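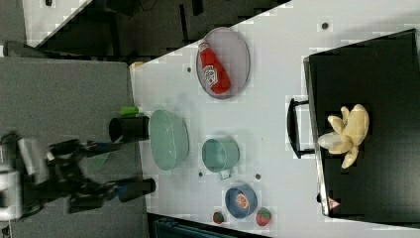
Hala Haddad
Okay, the "wash your produce in our special solution" thing has reached my building. A flyer under every door. Going to complain about it for a few posts.

Hala Haddad
The product is called Plallura. You mix a capful into a bowl of water, soak your lettuce for 12 minutes, rinse, dry. The flyer says it "lifts what water leaves behind." Lifts what? Leaves what behind? It doesn't say anywhere, and I read both sides.

Hala Haddad
There's a graph. The graph has two bars. One is tall and says WATER and one is short and says PLALLURA. No numbers up the side. I don't even know if short is good.

Hala Haddad
The fine print mentions a survey of 107 households in Prekstead. A survey. So they asked people whether their lettuce felt cleaner after they'd paid for the stuff that makes lettuce cleaner. I would also say yes, I'd just spent the money.

Hala Haddad
I wrote to the company to ask what was measured. Got an answer in two days, which I'll give them credit for. The answer was a PDF of the flyer.

Hala Haddad
Second email, I asked who ran the survey. "Our partners at Chidiac." Looked up Chidiac. They do packaging. They designed the bottle.

Hala Haddad
What I do at home: cold tap, hands, a colander for berries and beans, a brush for potatoes. Lettuce gets pulled apart and swished in a bowl, then swished again if I see grit. My mother did it this way and I've never seen a good argument for changing it.

Hala Haddad
Someone replied asking about vinegar. I've tried it. My strawberries tasted a little like salad and went soft just as fast as they always do. Maybe I used too much. I'm not going to run a study on it, but I'm not selling vinegar by the capful either.

Hala Haddad
And yes, I know some people are more careful than me for good medical reasons. They should ask their doctor and skip the flyer. My gripe is with the two bars.

Hala Haddad
Update, the Prendbridge market has a Plallura table now. I asked the guy to show me a washed tomato and an unwashed one. He held up two tomatoes. I asked which was which and he had to look at the stickers.

Hala Haddad
He did offer me a free sample. I took it. I'm cheap.

Hala Haddad
Used it on half a head of romaine, plain water on the other half, and had my sister pick the better bowl. She picked the water one, then changed her mind, then asked if there was dressing. I'm not claiming that proves anything. It's still more than I got from the PDF.

Hala Haddad
If anyone has a real test with a real number on it, send it and I'll read the whole thing. If it's another flyer, I have one.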